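4. What people call gray when no one hands them a list

Draft section, comments welcome. Slate gray used flat behind a computer-rendered white arm: Figure 2.
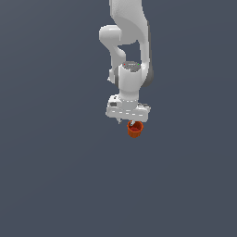
Consuelo Zepeda wrote back on the first draft that slate is a roofing word before it is a color word, and that half our trouble starts right there. People who have lived under slate roofs use it one way and people who have met it on a paint card use it another. We had lumped them together. The section is reworked with that in mind, not completely.

4.1 Setup

Naming was free. No list, no prompts, no color chart on the wall. 50 people, all living in or near Plesine, each sitting at the same north window in the Pawłowska reading room with a stack of painted cards turned face down. Turn one over, say what you would call it, put it aside. Second thoughts allowed, and both answers kept. Total of 4000 answers once repeats and second thoughts were in.

Cards were painted by hand from Nallent house paint, matte, no primer showing. We had hoped to use the Buvex fan deck, which would have been quicker, but the names are printed on the front of each strip and people read them no matter where you put your thumb. Tried tape. The tape made a shiny patch and people talked about the shine.

All sittings were in December. Low sun, short days, a lot of cloud. This matters more than we thought it would and is taken up again in 4.4.

Answers were written down as spoken. "Sort of dishwater" stays "sort of dishwater." Where someone waved a hand and said "you know, gray," that went in as plain gray, no modifier. Martim Marinho did the writing down for most sittings and Benedita Seixas checked his sheets against the tapes the next morning. Disagreements were small, mostly over whether a mumbled word was "ash" or "dash," and were settled by playing the tape again.

4.2 Plain gray is the default, but it wears off

Early in a sitting nearly everyone says gray and stops. Light gray, dark gray, gray. Then somewhere in the stack it stops being enough. The cards start to look unlike one another, and the person starts reaching. Stone, smoke, pigeon, putty, wet road, old snow, pencil, tin. One man went through the parts of his kitchen in order.

The shift is not gradual for most people. It comes with one card, usually one that sits right after something close to it. Two near neighbors in a row and plain gray no longer does the job. Deal the same card after a much darker one and it gets "light gray" and nothing more. So the name goes with the pair as much as with the card. Earlier work on reds and greens says much the same thing and we have nothing to add there, except that with gray it seems stronger. Seems. We did not run reds.

Order of cards was shuffled for each person, so the effect should wash out over the whole set. It does not wash out inside a single sitting, and anybody who wants to use our list one person at a time should keep that in mind.

4.3 Where the words come from

Went through the answers and sorted them by what the word is borrowed from. Weather and stone lead by a long way. After that, animals (mouse, dove, pigeon, donkey once or twice), then metals, then the kitchen, then a long tail of things said by only one person. The tail is the fun part and also the part that is no use for a table. "My uncle's van." "School blanket." "The color of waiting." We kept them.

Stone words split by where people grew up. Those from the hill side of Plesine say slate for the darker, bluer cards and almost never for anything else. Down by the water slate is looser, it can be any middling gray, and for the dark blue ones people say mussel or storm. This is Zepeda's roof point, more or less, and it holds up better than I expected. We had address but not childhood address for everyone, so part of this rests on what people happened to mention while they sorted. Weak. Should have asked.

Paint-card words were rarer than we feared. Pewter, graphite, dove wing. They came mostly from people who had painted a room lately and they came in clumps: one paint word and the next several answers were paint words as well, as if a drawer had been opened. Ruth Cropper, going over the tapes, noticed that the voice changes too. Slower, a little grander. I went back and listened and she is right, though I dont know how you would measure it.

Warm and cool turned up far less than the decorating books would have you think. People say "a bit brown" or "a bit blue." A few say dirty and clean, and they do not mean the same thing by them. For some, dirty is brownish. For others it is anything darker than the last card. Left out of the summary for that reason.

4.4 Light from the window

This is the mess. A gray card has very little color of its own, so it takes what the window gives it. Under heavy cloud the bluish cards got more blue words and the brownish cards lost theirs. On the clear days the reverse, and toward late afternoon everything went a bit pink and people began to say mauve, a word that hardly shows up before lunch.

We shut the sittings earlier after we saw that. By then 6 sittings had run late. Dropped them, ran the counts, put them back, ran them again. The order of the main groups does not change either way. Mauve goes up and down. The counts given here have them in.

A lamp would have fixed it. A lamp would also have given us names for gray under a lamp, which is a different paper. People in Plesine meet these colors on walls and coats and pavements in that same flat winter light, and if the aim is to know what they call them, window light has something going for it. I would still want a summer run before I said anything about the town in general.

4.5 Second thoughts

About a word people take back. Someone says "stone," turns the next card, and says no, that was not stone, this is stone. It happens with gray words that name a thing, hardly ever with plain gray or light gray. You can't be very wrong with light gray.

Second thoughts nearly always run toward the later card. The good word gets saved up. Lurdes Caldeira suggests people treat the better words as something they only get to spend once, and there is support for that on the tapes: "I've used slate already" came up, in those words or close to them, from people who had been told plainly that they could repeat themselves as often as they liked. Some asked for a word back so they could use it again.

We counted both first and second answers in the total but only first answers in the grouping. With second answers instead, weather gains on stone. Did not check whether the gap is anything more than noise, ran out of time before the deadline.

4.6 Limits, quickly

One town. One winter. One brand of paint, and matte only. Everyone could see well enough to read the consent sheet but nobody was tested for color vision, and a reviewer will rightly jump on that. The reading room has a gray carpet. It was covered with a white sheet after the first 2 sittings, when a woman asked if the carpet was one of the cards. Those sittings are in the data.

Also the language. Several people switched between the words they use at home and the English ones, and we took whatever came first. A proper treatment would seperate the two. Sorting by language is left for the next section, where the bilingual sheets are.

Comments

Benedita Seixas: In 4.3 you say donkey "once or twice." It was twice, same person, same card, one of them a second thought. So once, by your own rule.

Ruth Cropper: Please put the school blanket back in the appendix, I looked and it's gone.

Unnamed reader: I paint houses. Customers who bring me a chip and customers who bring me a word want different things, and the ones with the word are happier at the end. Don't know if that is any help. Would like to see the list of weather names if you ever post it.

Martim Marinho: "Dash" on the tape is dash. I was there. Otherwise fine with all of this.

Contact: write to the section authors, care of the Pawłowska reading room, Plesine | Copyright the authors, draft of 15 June 2023 | Back to top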